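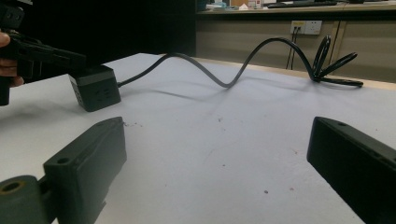

# Walonden Matte Table Enamel, 1000 mL

**Item 2466 | Water-based | Brush or roller | Made by Idlow Coatings**

A good table gets a hard life. Homework, hot dinners, school glue, the cat. We've been painting tables in our own homes with Walonden since the first trial tins were mixed, and we're still a bit giddy about how well it lays down. It's a properly flat, low-sheen enamel made for horizontal surfaces, the sort of surfaces where ordinary wall paint goes tacky under a coffee mug and gloss enamel shows every stroke of the brush.

Szymon Żak mixes it and I (Nazar Kuzmenko) do most of the painting, which suits us both. Szymon likes a spreadsheet. I like a Saturday-sort-of job with the radio on and the shed door open.

## What it's good for

Kitchen and dining tables, desks, sewing tables, sideboards, bedside tables, the craft table that used to be a door. It sticks happily to sanded timber, primed MDF and old enamel that's been keyed back. Laminate is fine too, as long as you use Tetteh Grip Primer underneath and don't rush it.

Leave it off benchtops next to a cooktop, anything that lives outdoors, and chopping boards. If you want to paint outdoor furniture, have a look at Walonden Verandah, a different paint with more flex in it.

## Colours

- **Chalk** – a clean white, and the one we sell most of
- **Oat** – a warm off-white that's lovely beside timber floors
- **Paperbark** – pinkish beige, softer on the wall than it looks in the tin
- **Wet Slate** – deep blue-grey
- **Billy Tea** – a brown so dark you'll think it's black until the afternoon sun gets on it

Chalk is wonderful in a kitchen with beige or cream cupboards. People worry it'll look stark, and I did too! Because there's no shine to it, it sits quietly and the cupboards look warmer for having it nearby. If you're torn between Chalk and Oat, get a sample pot of each and paint two bits of card. Leave them on the table for a few days and look at them with the lights on at night as well.

We can't tint to other brands' colours, sorry. The flatteners in the base don't play nicely with tinting machines.

## Getting the top ready

Preparation is most of the job. I know, I know.

1. Wash the table with sugar soap, rinse it twice and let it dry overnight. Silicone polish is the real enemy, so if the table has ever been sprayed with the stuff, wash it again.
2. Fill dents and old screw holes. Overfill a touch, as filler shrinks.
3. Sand with 180 grit, going along the grain if there is one.
4. Vacuum, then wipe with a barely damp cloth.
5. Prime. Bare timber and MDF both need it, and MDF edges usually want a second go. Red timbers such as jarrah and merbau will bleed tannin through nearly anything, so use a stain-blocking primer on those.

## Painting

Stir it for longer than feels reasonable. The flatteners settle on the bottom of the tin, and if you skimp you'll get a satin table from the first half and a chalky one from the second. Stir with something flat and wide, scraping the bottom as you go. Please don't shake it.

Use a 4 mm microfibre roller on the top and a decent synthetic brush for edges and legs. Work in strips the full length of the table, keep a wet edge, and finish each strip with one light pass in the same direction. Then leave it alone! Going back over a half-dry patch is how you get a shiny stripe, and I've made enough of those for everybody.

Two thin coats will do over primer in a similar colour. Do three if you're covering something dark with Chalk or Oat. Give it four hours between coats, longer if it's muggy, and rub back very lightly with 320 grit before the last one.

## Drying and curing

It's touch dry in an hour on a mild day. You can put light things on it the next morning, but the enamel keeps hardening for three weeks, and during that time it needs a bit of kindness. Use placemats, lift things instead of dragging them, and hold off on the vinyl tablecloth until it's fully cured.

## Looking after it

A soft cloth with warm water and a drop of dish soap handles nearly everything. For pen and scuffs, try the Boltik Fine Pad, a 3000 grit foam pad we sell separately. Use it wet and with hardly any pressure, over a wider patch than the mark itself so that it blends in. Cream cleansers and melamine sponges will polish the surface and leave a glossy spot.

Turmeric will stain it. So will beetroot, if you give it the night. Wipe them up while they're fresh and you'll be right.

## Details

| | |
|---|---|
| Size | 1000 mL |
| Finish | Matte |
| Coats | Two to three |
| Recoat | Four hours |
| Full cure | Three weeks |
| Clean-up | Water |
| Shelf life unopened | Five years |
| Apply between | 10 and 30 °C |

One tin does a six-seater top and its legs in two coats, with enough left over for touch-ups. Decant the leftovers into a small jar filled right to the brim, as a half-empty tin grows a skin.

## Goes well with

- Tetteh Grip Primer
- Boltik Fine Pad
- Walonden 4 mm microfibre roller sleeves, pack of two
- Sample pots in all colours

Unopened tins can come back to us for a refund. If you've got a tricky table (old shellac, mystery varnish, something your uncle did with floor sealer), send us a message before you start sanding. Szymon enjoys these far more than he lets on, and he'll want to know what the table's made of and what it's been cleaned with.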